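Wijaya Study Center Newsletter
22 September 2021
By Fitriani Lubis

Shared Desk Supplies and Room Care

Members are reminded that the study rooms on the upper floor have been refitted over the summer. Each table now has a black cloth, and a mesh pen holder has been issued to every room. Plastic cups in several colors are also provided, and may be used for drinking water or for sorting clips and erasers, but a cup used for one purpose should not be returned to the other shelf.

Pens are to be collected from the front office, which received a delivery of 1000 in June. Each room may draw up to 30 at a time.
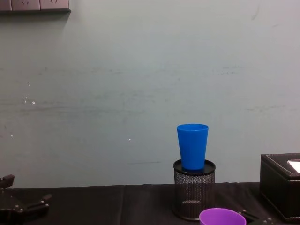 Walls and Outlets

The walls in the smaller rooms show scuffs and streaks, and small white flecks are visible in places. Repainting will begin with these rooms once the budget has been approved. Members are asked not to fix notices to the walls with tape in the meantime.

Wall outlets remain available for laptops and lamps. Drinks should be kept well away from them - spills must be reported to Ilham Ismail at the front office on the same day.

Requests for additional holders or cups may be sent to Revathi Pillai.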